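4.3 Setting up redirects after a URL change

Use this section when pages on your site have moved to new addresses and you want search engines to pass the old rankings on to the new ones. You need an editor or owner login in Pakari and a finished crawl of the old site.

1. Open Site > Redirects and choose Import list.
2. Upload a CSV file with two columns, old path and new path. Leave out the domain name. The first row is read as data, so delete any header.
3. Set the type to 301 for permanent moves. Use 302 only for pages that will return to their old address.
4. Click Check list. Pakari marks loops, duplicates and targets that return an error.

Note: A single import can hold up to 1514 rows. Split longer lists by folder.

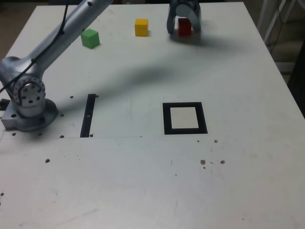 A reader of the previous edition asked whether old image addresses belong in the list as well. They do, if the images bring in search traffic. Put them in a separate file so that the check report stays readable.

5. Correct the marked rows and run the check again until the error column is empty.
6. Click Publish. The rules go live on all servers within 8 minutes.

Caution: Do not send every old page to the home page. Search engines tend to treat such redirects as missing pages, and the old rankings are lost.

4.3.1 Chains

A chain forms when an old address points to a second address that has itself been redirected. Pakari follows a chain for 2 hops and then stops. To shorten chains, select Tools > Flatten, review the proposed rules – the original order is kept – and confirm.
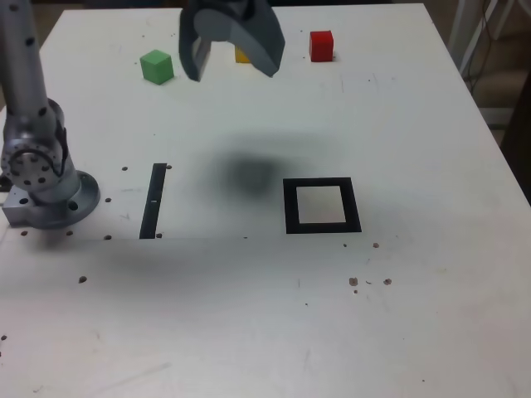
Kesico support adds that flattening should be run after each import, even a small one, as new rules are not compared with the older set until then.

4.3.2 Sitemap and follow-up

1. Rebuild the sitemap under Site > Sitemap. It must list new addresses only.
2. Submit the sitemap in your search console account.
3. Leave the old sitemap in place for 36 days so that crawlers can find the redirects, then delete it.
4. Compare clicks for old and new paths in the Landing pages report.

Note: Internal links are not rewritten by the import. See 4.4, Updating internal links.

Section last revised 26/10/2022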